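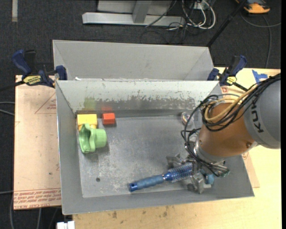
Sorting bins and small items: where we've got to

Progress report to Gagnon, 27 April 2021
From Lucie Cloutier, Sornley reuse room

Hello all. You asked for something short and readable this time, so I've left the spreadsheet for the end-of-year return and just written down how things stand. Do ring if any of it needs unpicking.

What we've been doing

Most of the work since the last report has gone into the small stuff. Furniture more or less looks after itself (it comes in, it gets a label, it goes out again), but the odds and ends from house clearances were getting on top of us. Toy blocks, hairbrushes, plastic cups, things that roll under other things. They used to go into cardboard boxes, which sagged, and then people stopped putting their hands in them at all!

So the first part of your grant went on metal bins. We bought them second-hand from Handen, open at the top, with walls that flare outwards, and I'm very pleased with them. You can look straight down into one and see what you've got. They are scuffed and scratched inside, and on one the pale coating along the back wall has worn away in a ragged line, with a small round hole in the floor down towards one corner. I did wonder about repainting. For now I'd sooner spend the money on shelving, and a hairbrush doesn't mind what it lies on.

How the sorting works now

Everything small goes into a bin as it comes, all mixed up, and gets sorted from there. We did try sorting at the door in March and it was hopeless — the queue went out past the bike rack and people left their bags on the step. Mixed first, sorted later, is much calmer.

A typical bin might have a yellow block and a little red-orange one up by the back wall, a light green plastic cup sort of thing on its side, and a blue round brush lying across the front. The blocks go to the toy shelf. The cup goes to kitchen if it looks like a cup and to garden if it looks more like a plant pot, and there is a fair bit of discussion about that. Brushes were a puzzle for a while. We've settled on keeping the ones with all their bristles for the personal care box, where they're cleaned before going out, and the rest go to the craft table for painting and glue.

We keep each bin fairly sparsely filled. It's tempting to pile things in, and I'm as bad as anyone, but once they're heaped the small blocks vanish to the bottom and only turn up at the end of the day.

Numbers you asked for

We now have 3 sorting sessions a week, up from 2. Each one lasts 90 minutes, with a tea break that was not in the original plan and has become fixed. On a good day we send out up to 55 bags of sorted items, mostly toys and kitchen things.

What hasn't gone so well

The labels. We ordered a set from Cenora with little drawings on them, so that people who don't read much English could find the right shelf, and the drawings are lovely but far too small. From the other side of the room the toy one and the kitchen one look the same. Cenora have agreed to redo them larger, and we'll pay only the postage.

The other thing is noise. Metal bins are loud when a wooden block is dropped in from a height, and the room next door has a reading group. I've put old carpet offcuts underneath, which helps with the rattle on the table and does nothing for the clang. We've moved the emptying of bags to the first part of the session, before the readers arrive, and I've had no complaints since.

What comes next

Shelving is the big job. I have one quote and am waiting on another, and I'd like to use the remaining equipment money on it if you're happy. I'd also like to move a small amount from printing (where we've underspent) to cleaning materials, where we haven't. Could you confirm by email that both are all right? I won't order anything until I hear.

You're very welcome to visit during a session. Wear something you don't mind getting dusty, and come round by the side door, as the front one sticks.

With thanks as always,
Lucie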